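Robot Learning from Demonstration
Lecture 9 notes: Collecting cloth data with a hand-held gripper

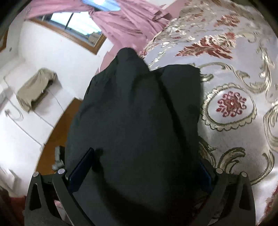 Figure 1. View from the tool camera with a piece of dark cloth held between the two fingers.

Posted 04/06/2018. These notes go with the slides and cover some points we ran out of time for. The board derivation of the action format is in section 3.

1. Where we are

Last week we looked at teleoperation. A person drives the arm, the arm's joints are recorded, and the policy is trained on exactly what the robot will see and do later. The data is clean. It is also slow to get, and it ties the work to one lab with one arm bolted to one table. If you train on that table, the policy learns that table.

This week's method takes the arm away during collection. A person holds a two-finger gripper in the hand, with a camera fixed to it, and does the task directly. The same style of gripper and the same camera are later mounted on the arm. What the policy sees at run time should look like what it saw in training, apart from whatever differences we let slip in. Most of the lecture was about those differences.

The running case is the Rurano set, recorded for a cloth pick-and-fold task. It has 500 demonstrations in homes and offices, and 492 of them survived filtering. We use the 492 in Lab 4.

2. Why cloth

Rigid objects have a pose: six numbers and you are done. Cloth has no short state like that. Pick it up at one point and it makes a peak and a few folds, and the next grasp of the same piece will not make the same ones. You can fit a mesh to it, and people do, but the fit is poor wherever the cloth hides itself, and those hidden parts are usually where the next grasp needs to go.

So we skip the state estimate and learn straight from images to motion. The price is that the images have to carry the information. In Figure 1 the long diagonal fold reads almost black against the smoother cloth beside it, and the middle of the piece is flat and matte with very little to go on. A network trained on too few cloths will learn to follow dark lines. That works on plain dark cloth and fails on patterned cloth, where dark lines are everywhere. Compare the woven textile on the right side of the same figure.

This is the main argument for collecting in many places. Backgrounds, light and fabric all change between sites, and the thing that stays the same is the relation between the fingers and the cloth.

3. What gets recorded

Each demonstration is one video plus a track of the tool. From these we compute, at every time step:

– the tool pose relative to the tool pose at the start of the window
– the opening between the fingers
– the image, resized and not otherwise touched

Note the word relative in the first line. There is no world frame. A demonstration in a kitchen and one in a bedroom have nothing in common in world coordinates, and the robot base has no place in either of them. Writing the action as a change from the current tool pose makes them comparable. On the board we wrote this as the inverse of the current pose times the future pose. Check that you can redo that step. Several people had the order reversed on the last problem set, and the resulting motions look nearly right when the rotation is small, so the mistake is easy to miss.

The opening between the fingers is read from the image. Both pads are meant to be in view, so we find them and convert their distance in pixels to a width with a table made once per gripper. Cloth is hard on this step. It can cover part of a pad or throw a pad into shadow, and in Figure 1 the right pad is only partly visible and mostly dark while the left one is easy to find. When one pad is lost we use the symmetry of the linkage: the two sides move together, so one side is enough. When both are lost we interpolate over short gaps and reject the window if the gap is long.

4. Recovering the pose track

The track comes from visual features in the video, combined with the motion sensor in the camera. We did not go into the solver and you will not be asked to implement it. You do need to know what makes it fail.

Held cloth in the middle of the image. The cloth moves with the hand, so features on it say the camera is standing still. If the cloth takes up a large share of the view, the solver can believe them. The fix used for Rurano is a fixed mask over the fingers and a region between them. The mask is crude and a big piece of cloth will spill past it.

Bright windows. Exposure changes when the tool turns toward a window, and features near the glass disappear for a while. Wide lenses make this worse in one way, as a window is nearly always in view somewhere, and better in another, as there is usually something else to track.

Plain walls and glossy surfaces. Few features on the first, false ones on the second. Reflections move in a way that fits no rigid room.

Fast motion. People shake cloth out without thinking about it. Ask them to slow down and they will for a few minutes.

5. Filtering

The eight rejected demonstrations all failed on the track and none on the content. The rule was fixed before collection started: a demonstration goes out if the solver loses the track and cannot rejoin it, or if the recovered start and end poses at the docking spot disagree by more than the set limit.

There was no filtering on how well the person did the task. This came up in the discussion and I want to put the answer in writing. Missed grasps followed by a second try were kept. A policy that has only seen perfect grasps has no idea what to do after a bad one, and with cloth there will be bad ones. Demonstrations where the person gave up were kept as well, which I think is harder to defend. The Ulska group dropped theirs. Neither group ran the comparison.

6. Training and results

The policy predicts a short chunk of future motion from the two most recent images. We covered the network in Lecture 7 and nothing in it changes. One thing to watch is latency. In the hand-held data, image and motion line up. On the arm, the image arrives late and the arm responds later still. If you ignore this, the first part of each chunk is already in the past when it runs. Drop those steps and start further along. With cloth the effect shows up as fingers closing above the fabric.

The Barros test used 15 cloths that were not in the training set, with 200 trials in total spread over two rooms. The two findings to take away:

Adding sites helped more than adding demonstrations at the same sites. With the total held fixed, the policy trained on more places did better in both rooms.

Most failures were at the grasp. Once the cloth was held, the fold usually followed. The common failure was closing on a single layer when two were needed, or on two when one was wanted. A camera at the wrist cannot see this well, and nothing in the recorded data measures force. I would treat it as a limit of the method and would not expect more data to remove it.

The room comparison is weaker than the slides made it look. The cloths were not balanced between rooms, so please do not quote it as a lighting result.

7. Lab 4

Starter code and the Rurano subset are on the course server under tindby. Tindby is the replay tool; it plays the video next to the recovered track and the finger opening. Go through a few demonstrations in it before you train anything. Look for places where the opening drops while the fingers are plainly still apart, and write down the time stamps. They go in the first part of your report.

The second part is the latency correction from section 6. Show the closing error with and without it on the held-out set. Plots should share an axis.

The checked-out grippers were last calibrated in February. Rerun the width table if you plan to record your own demonstrations for the optional part, and wipe the lens first.

Reading for next time: the chapter on contact sensing, up to the section on slip. Skim the rest.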